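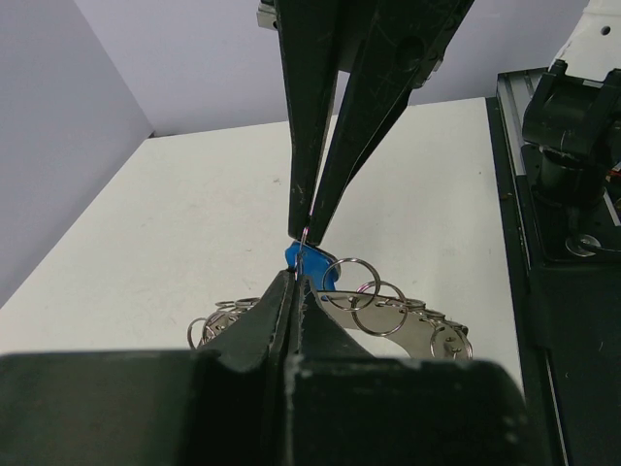 Key Tags and Key Rings: Your Questions

We get a lot of mail about keys, which makes us very happy, because we love talking about keys. These are the ones that come up most at the Rustad tool library in Tralloddale. Last updated 20th June.

Do I really need a tag on every key?

Not on every key, but you'll be amazed how much nicer life gets once you start! Begin with the ones that look alike. Shed, bike lock, mailbox, the neighbor's back door: put a tag on those four and see how it feels after a week. Most people come back for more tags.

What size split ring should I use for the tag itself?

A small one. The tag gets its own little ring, and that ring goes onto the big one (or onto whatever holder you use). If you thread a tag straight onto a big ring it tends to flop over the keys and hide them. With a small ring in between it swings freely and you can flip it out of the way with a thumb.

How do I open a small split ring without wrecking my nails?

Our most popular question, by a mile. Slide something thin between the coils near the end of the wire, hold the gap open, and feed the tag on. Linnea Kvam uses a staple remover and swears by it. A guitar pick works for the softer rings, and split ring pliers from a fishing store are wonderful if you have a big batch to do. Once the tag has started, turn the ring and keep the tag still. Going the other way around takes forever.

Which color for which key?

Whatever you'll remember! We use blue for anything outdoors, yellow for vehicles and red for the rooms where the power tools live. If you share keys with someone who has trouble telling colors apart, add a shape or a letter too. Ivar Haugen files one notch in the edge of his cellar tag so he can find it in the dark, and I've copied him shamelessly.

Should I write the address on the tag?

Please don't. A number that means something only to you is plenty. Ours go up to 161, and the list that explains them is kept in a drawer well away from the keys. A phone number is fine if you want a lost set to find its way home.

The writing rubs off. What now?

Ballpoint never lasts on plastic. Use a paint marker, let it dry overnight, and don't touch it in the meantime (hard, I know). Scratching the number in with a pin and then rubbing a dark crayon over it lasts even longer and looks great.

How many keys can go on one ring?

It depends on the ring, but if you have to hunt for a key, split the bunch. I carry two sets now, home and library, and I'm so much faster at the door. Kerstin Lunde still has everything on one ring and can pick any key by feel, so there are exceptions.

What about a holder that takes lots of rings at once?

I adore these. If you look after keys for a club or a building, something that lets each ring hang or slide separately saves so much untangling. Leave a little room between rings and put the ones you use daily at the ends.

A ring has stretched and won't close. Can I fix it?

You can squeeze it with pliers, but it will open up again. Swap it. We buy small rings in bags of 50 and there's always a spare for you at the desk.

Can I bring my keys in and do this with you?

Yes, please do! Vilém Tóth and I set up the key table every December, and the rest of the year you can just ask. Bring the whole tangled lot, mystery keys included. Tags in all three colors are in the tin beside the sign-in book.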